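Weigh the Flour, and Print the Weight First

Posted in Baking / Opinion

Most recipe sites now give weights. They give them in small gray type, in parentheses, after the cup measure, and in many cases the gram figure was produced by a conversion plugin and never used in a kitchen. My position is that a baking recipe should be written in grams, tested in grams, and printed with the gram figure first. Cups can follow for readers who want them.

The argument is an old one, but it is usually made badly. The common version says that weighing is more accurate. That is true and incomplete. The larger problem is that a cup of flour has no agreed value. Recipe writers use anything from 120 to 150 grams, depending on how they fill the cup, and few of them state which. A reader who spoons and levels with great care will still miss the target if the writer scooped.

I ran into this with the Pliscombe loaf, a plain tea bread that has been passed around in photocopy for years. The copy I own calls for two and a half cups of flour. Kjell Backlund, who baked it for the Wainwright tea room, kept his own card, and the card says 338 grams. Divide that out and his cup was a little over 135 grams. My cup is 120. I had been making the loaf 38 grams short on flour and blaming the oven.
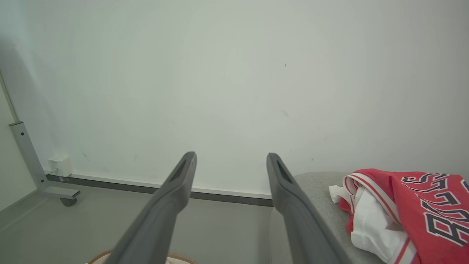 Gray fingers, open, with a white wall behind.

Thirty-eight grams is enough to change the crumb. The batter was loose, the center sank, and I added baking time to correct a fault that had nothing to do with time. I also bought a second oven thermometer.

The usual objection is cost. I don't find it strong. A basic digital scale costs less than a decent cake pan, and it replaces a drawer of cups that all need washing. The better objection is resolution. Many kitchen scales read in whole grams and are poor below five, so yeast, salt and baking soda are still best measured by the spoon unless you own a second, finer scale. I have no quarrel with a recipe that mixes units for this reason. 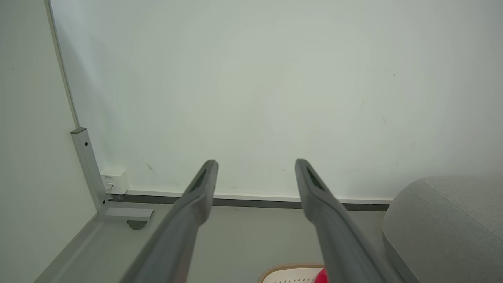 A third objection is that liquids are fine by volume. Water and milk are, mostly. Honey and molasses are not, as anyone who has scraped a measuring cup knows, and oil leaves a film behind. Once the bowl is on the scale there is little point in taking it off again.

What I would ask of recipe writers is modest. State the cup weight you use, once, at the top of the page. Give butter in grams and drop the sticks. If a figure came from a calculator, bake from that figure before publishing it. The Vestitz rye recipe does all of this in a single line above the ingredients, and it has come out the same in my kitchen every December since I started making it.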